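Site visit notes: the Milik collection floor, Cavalcanti building

Posted in Field Reports

I spent most of a working day in June at Milik, which occupies the ground floor of the old Cavalcanti building, put up in 1937 as a bottling plant. The company records robot demonstrations for customers who train manipulation models and don't want to run their own cells. My interest was narrow. At Clasden we have a small collection program of our own, and our rejection rate is higher than I would like. I wanted to see how a larger operation handles labeling, resets and operator drift.

Iqra Memon, who runs the floor, met me at 8:30 and handed me the task sheets before the tour. I recommend this order to anyone who hosts visitors. Each sheet is one page and lists the start state, the end state, the permitted hand order and the conditions under which an episode is thrown out. There is no text on how to perform the motion. Operators are expected to find their own approach, and the spread between operators is treated as useful data.

The floor is divided by task family. Cable work and kitting are near the loading door, where the light changes through the day. Milik leaves it that way on purpose for kitting and has blinds down for cable work. Computer assembly is farther in. The day's task there was memory installation, with the parts staged in a fixture tray next to the open machine. The recording setup logs a fixed view and a wrist view for each episode, along with joint positions and gripper width.

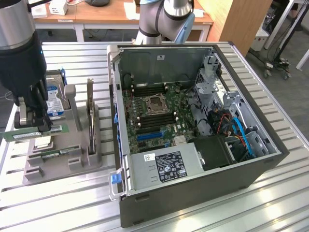
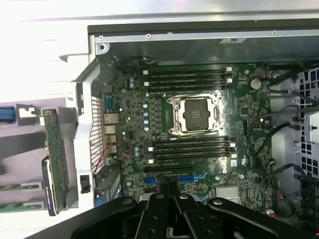 Insertion tasks are where I had the most questions, as they account for most of our own rejects. Milik's position is that an episode should be cut into phases at recording time, by the operator, with a foot pedal. The phases for this task are grasp, lift, transfer, align, seat and release. We segment afterward from the force trace and lose a lot of short align phases that way. Daniyal Soomro, the data lead, argued that alignment is mostly decided by what the wrist view can resolve. With the gripper over the board, its two black fingers fill the bottom of that view and hang over the lower memory area, so part of the region that matters is hidden at the approach height. The fixed view covers some of that gap, and his group trains on both. He has an ablation with the fixed view removed and promised to send it. I haven't received it yet.

Grasp variation got less attention than I expected. The task sheet allows any hold on the long edge of the module that leaves the contacts clear. Soomro's view is that a narrow grasp distribution produces a policy that stalls when a part sits slightly rotated in its channel. We restrict the grasp to a marked zone and have seen that stall. I'm inclined to drop the restriction for one batch and compare.

Numbers for the memory task, from the floor log I was allowed to copy:

Episodes accepted to date: 674
Episodes rejected: 58
Median accepted episode: 35 seconds

The main causes of rejection were a missed pedal press and a module released before the end state on the sheet. Dropped parts are kept if the operator recovers within the same episode. They are tagged and can be filtered out, but most customers ask for them. We discard ours at the station and will stop doing so.

Resets are done by the operator who recorded the episode. Memon tried a separate reset crew last winter and went back, on the grounds that start states became too uniform within a few shifts. The sheet now gives a tolerance for part placement and asks the operator to use all of it.

Review happens in Tresora, their in-house playback tool. It shows the two camera streams side by side with the phase marks below and steps by frame. A reviewer sees every episode once at double speed. Second review applies only to flagged episodes. Search by phase length is fast and would be enough reason for me to want a copy. It is not for sale.

Open items on my side: pedal hardware and its debounce settings, the ablation from Soomro, and whether the placement tolerance is written per part or per tray. I also need to check our clock sync, which Milik verifies at the start of every shift and we verify monthly.

Visits are by arrangement through the front office. Closed shoes are required past the yellow line, and phones stay in the lockers.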